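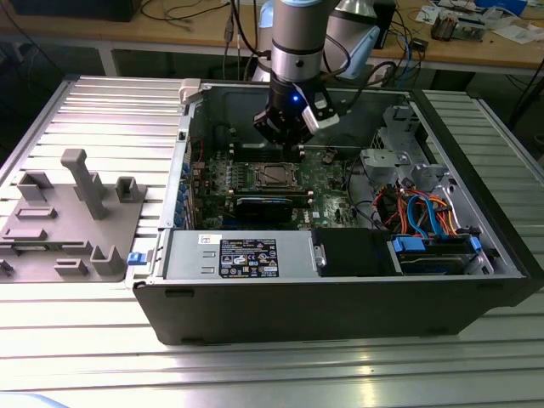
Fig. 1. Desktop tower, side panel off, motherboard and graphics card in place.

2 min read

Week 5: Do repair surveys tell us anything?
Mwende Barasa

Kerkard asked 200 owners whether they would fix an old computer or replace it. 140 said fix. Be careful with that number. Saying you would is cheap – no one had to pay a bill or wait for a part.

Note who got asked. The list came from Duvix, a parts seller. People who buy parts like repair. What a surprise.

The Plistavstead follow-up in May looked at receipts instead, and I trust it a little more. It still misses cash jobs and favors from a cousin.

For section: find two claims in the Kerkard summary that the data can't carry.

Related
Week 4: Leading questions
Week 6: Reading receipts
The Javier diary study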